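Prallton Help Board
Home > Office and Workspace > Furniture and Storage

Office cabinet door won't stay shut, and what should go on the shelf?

Asked by Capucine Rey
20 replies hidden, 3 shown
Viewed 1,807 times

We moved into a shared office in September and took over the light wood cabinets from the last tenant. One of them has a door that swings open by itself. I push it shut, it stays for a minute, and then it drifts out again until it's standing straight out into the walkway. The other doors on the run are fine.

There is a small white magnetic catch plate on the inside of the door, near the outer edge, and a few little screw holes in the wood below it. I don't know if the holes are from an older catch or if they were always there. The hinges are metal and a bit worn but they don't feel loose when I lift the door.

Second question, same cabinet. It has one shelf. We keep a blue folder on it that people need several times a day, and the space under the shelf isn't used for anything. I would like to put the printer paper and the sign-in binders in there but I don't want the folder to get buried. Should the everyday thing go on the shelf or underneath?

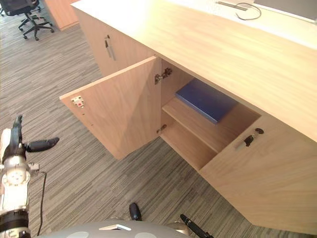
Filed under: Cabinets, Hinges and Catches

Things I have tried so far: wiping the catch plate, closing the door harder, and a folded piece of card under the front corner of the cabinet. The card made it a little better. I took it out again after a day when somebody kicked it loose. I am allowed to do small repairs but I can't replace the cabinet, and I would prefer not to drill new holes in the front.

Answer 1
Lionel Guérin, member, 355 answers

If the card helped, the cabinet is leaning forward. Put a level on the countertop from front to back before you touch the catch. If the bubble shows the front is low, shim the front with plastic wedges, pushed all the way under so they can't be kicked out. Check side to side as well. A long cabinet on an old floor can be level at one end and off at the other.

Then look at the catch. There are two parts, the plate on the door and a magnet on the cabinet side. They have to meet flat. Put a dab of chalk on the plate, close the door, open it and see where the chalk landed on the magnet. If only one edge is marked, loosen the screw a half turn and let the plate tilt a little. Most of them are meant to have some play. If nothing is marked at all, the plate isn't reaching and you need a thin washer behind it.
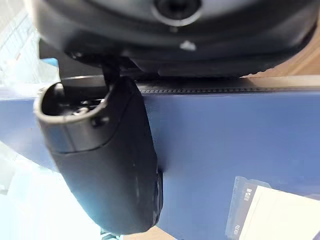

Leave the old screw holes alone unless the plate turns out to be in the wrong spot. If you do end up moving it back to them, fill them first with a sliver of wood and glue, let it dry overnight, and use a short screw so it doesn't come through the face of the door.

For the folder, I would keep it on the shelf. Paper is heavy and belongs on the floor of the cabinet.

Answer 2
Member from Kalilholm

Just get a stronger magnet. Ours did the same thing and that was it.

Answer 3
Member from Darkircombe

Agree with Lionel on the level. I have one thing to add about the storage part.

We had a cabinet like this and the folder kept ending up under other stuff because the shelf had free space and people filled it. What worked was giving the folder the whole front of the shelf, lying flat, with nothing allowed on top of it. Binders stand up below with the spines facing out.

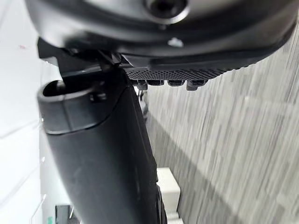
Paper goes next to the binders, still in the wrapper, with the open pack nearest the door. Don't stack a full 2,000 sheets in one corner if the cabinet is already leaning. Spread it along the back.

Also check the hinge screws with a screwdriver, even if the door feels solid. Two of mine took almost a full turn.

Comment from Capucine Rey
The front is low. I have wedges now and will do the chalk test next. Folder is staying on the shelf.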